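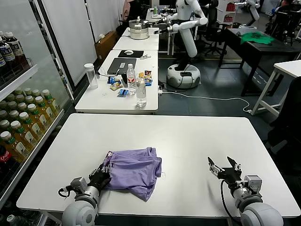 Department of Textiles and Household Studies

Student Project Report: Handling and Folding of Small Garments at a Shared Work Table

Submitted May 11, 2022

1. Background

The project was carried out as part of the second-year practical course in garment care. Its subject was the folding of small, soft items of clothing, in particular shorts and light tops, on a flat table that was also in daily use for other purposes. Most published guidance on folding assumes a bed, an ironing board or a counter set aside for laundry. Students living in shared housing seldom have any of these. The project group therefore chose to work in the common room of the Golamano building, where large white tables are available and where residents also study, eat and store drinks.

The work was proposed in the fall term and approved with minor changes. The original proposal included ironing. This was removed at the request of the department, as the common room does not have a suitable outlet near the tables.

2. Aim

The aim was to compare ways of getting a small garment from a loose heap to a flat, stackable fold, and to record which steps caused the most difficulty. A second aim was to prepare a short instruction sheet for residents of the building. The group did not set out to measure speed for its own sake, although times were noted during the trials.

3. Setting

The common room is long and fairly narrow. The folding table is white, rectangular and large enough for one garment to be spread out with bare surface left beside it. A glass-door refrigerator with metal shelves stands along the left side of the work area and is stocked with bottled drinks, mostly yellow tea with green caps. A second white table behind the first was left in its ordinary use throughout the project. A closed laptop, a mouse on a black pad, a tumbler with a lid and water bottles are typical of what is found there.

The group considered clearing the second table before each session and decided against it. Residents had agreed to share the room on the understanding that their own belongings would not be moved. It was also felt that the instruction sheet should suit the room as people use it.

The smooth white surface had one clear advantage. Lint, loose threads and small stains were easy to find on it, and darker garments stood out well. It had one disadvantage as well, in that light fabrics slid when pulled from one side only. This point is discussed further in Section 6.

4. Materials

The garments were supplied by group members and by the department's teaching collection. They included shorts, sleeveless tops, T-shirts and a small number of children's items. All were washed and fully dried before use. Items with heavy trim, metal fasteners or pleats were left out.

A storage box of the Zorness type was used for the finished stacks. This box has a low front edge and holds folded items upright, so that each one can be taken out without disturbing the others. A plain cardboard box of similar size was used for comparison in the final week.

No folding board was used in the main trials. One was borrowed for a single afternoon, and the group found that it was too wide for shorts. The results from that afternoon are not included.

5. Method

Each trial began with one garment placed on the table in a loose heap. The heap was not arranged in any particular way. The person folding was asked to find a seam or finished edge before lifting the garment, and then to follow one of three methods.

Method A. The garment is picked up by the waistband or shoulders, given a single shake and laid flat. It is then folded in half lengthwise and in thirds from the bottom.

Method B. The garment stays on the table. One hand holds a portion of the fabric in place while the other draws the remaining fabric outward until it lies flat. Folding then proceeds as in Method A.

Method C. The garment is turned so that the longest visible seam runs parallel to the table edge. The fabric is smoothed away from that seam, folded once and rolled.

A total of 62 trials were completed. Four of these were set aside for incomplete notes, which left 58 for review. After each trial the folded item was placed in the storage box, left overnight and checked for creases the next day. Creases were graded as none, light or heavy by two group members working separately. Where the grades differed, the garment was looked at again and a grade agreed.

6. Observations

6.1 Finding the first edge

The most common cause of delay was the first step. A pair of shorts bunched into a heap shows very little of its shape. Leg openings, pockets and waistband can all present as similar folds, and in plain fabrics of one color there is no print to help. Persons folding often lifted the garment by a leg opening in the belief that it was the waistband, and then had to turn it.

Where a seam edge could be seen along the top of the heap, the correct hold was usually found at the first attempt. The group recommends that the seam be followed with the fingers for a short distance before anything is lifted.

6.2 Holding and drawing

Method B gave the most even results on shorts. The holding hand should press down lightly and stay still. When it moved with the fabric, the whole garment slid across the table and had to be brought back. Several members found it helpful to keep the area to the right of the garment clear - the fabric needs somewhere to go when it is drawn out.

Method A was the quickest for T-shirts and gave good results on tops with firm shoulder seams. On thin shorts the shake tended to fold one leg over the other.

6.3 Rolling

Method C produced compact items that stood well in the Zorness box. Creasing was light in most cases and heavy only in stiff cotton. In the cardboard box, which has higher sides, rolled items at the bottom could not be seen, and residents who tried it tended to empty the whole box to find one thing.

6.4 Drinks near clean laundry

The group had not planned to report on this matter, but it arose in discussion with residents. Chilled bottles can leave rings of moisture on a smooth tabletop. One trial garment was laid on such a ring and had to be dried again. The instruction sheet now asks residents to wipe the table before folding and to keep drinks on the second table.

7. Limits of the work

The garments were few in kind and mostly adult sizes. All group members were right-handed, and the advice on keeping the right side of the table clear may need to be reversed for others. Crease grading depends on judgment, and the lighting in the room changed between morning and evening sessions. The group did not test fitted sheets, towels or knitwear, although residents asked for all of these.

8. Recommendations

The instruction sheet has been posted beside the tables in the Golamano building. It advises Method B for shorts, Method A for T-shirts and Method C for items that are to be stored upright. The group further recommends that 2 storage boxes be kept in the room for general use and that a cloth be left on the shelf by the door.

A follow-up project at the Gornden residence is proposed for August. The tables there are smaller, and it would be useful to learn whether Method B can be carried out with less space on the free side. The proposal has been filed with the course office together with the trial sheets and the crease records.

9. Acknowledgments

The project group thanks the residents of the Golamano building for the use of their common room, and the Waweru Fund for meeting the cost of the storage boxes. Trial sheets may be consulted at the department office during regular hours.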